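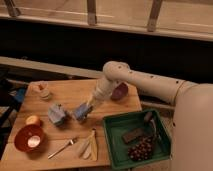 Photo: Siwan Wynne, Rerness teaching lab

Robot Learning for People Who Would Rather Be Coding
Handout 6: Gathering demonstrations
Notes by Digby Lockyer, revised March 29, 2026

Last time we covered how a policy is trained once you have the data. We skipped the part where you get the data, and that part is going to eat your semester.

A demonstration, for our purposes, is one recording of a person steering the arm through one task, start to finish, with the joint positions and the camera stream logged together. The software is Fontes. It will crash. Save after every episode.

6.1 Pick a sentence and stick to it
Every episode gets a written instruction, and the instruction has to match what the arm did. "Put the blue block in the purple bowl" is a fine instruction. It is less fine if you have a second block on the table in nearly the same color and never decided which one you meant. Sort that out before you record, or your policy will sort it out for you.

Last year's class turned in 3,056 episodes. After Siwan went through the labels, 889 were left. The largest pile of rejects had perfectly good motion and the wrong sentence attached. One group had typed "test" for an entire afternoon.

6.2 Leave the clutter alone
Students like to clear the table down to the one object they care about. Please don't. A policy that has only ever met a lonely block will come apart at the sight of a bunch of grapes. Keep the silver utensil, the folded cream-colored item, the green tray and whatever is in it, and the red bowl near the front. Move them between episodes. Moving them an inch does not count.

6.3 Vary the start, keep the ending
Change where the block begins and how it is turned. Change the height and angle you approach from. The ending should be dull: block released, gripper open, arm back up and out of the camera's way. If you stop recording while the gripper is still closed, the policy learns to hang on forever, and you will get to watch it do so during your presentation.

6.4 Mistakes
If you miss the grasp and recover, keep the episode and tag it "recovery." If you knock a bowl off the table, stop, pick it up, delete the episode. Do not tag it "recovery."

For next session
Each pair records 40 episodes of a single instruction, using at least 14 different starting layouts. Upload to Atska with the label sheet filled in. Blank sheets will be returned with a sad note from me.

Related handouts
Handout 4: Calibrating the Astance arm
Handout 5: From recordings to a policy
Handout 7: Cleaning labels without losing friends
Lab rules and booking sheet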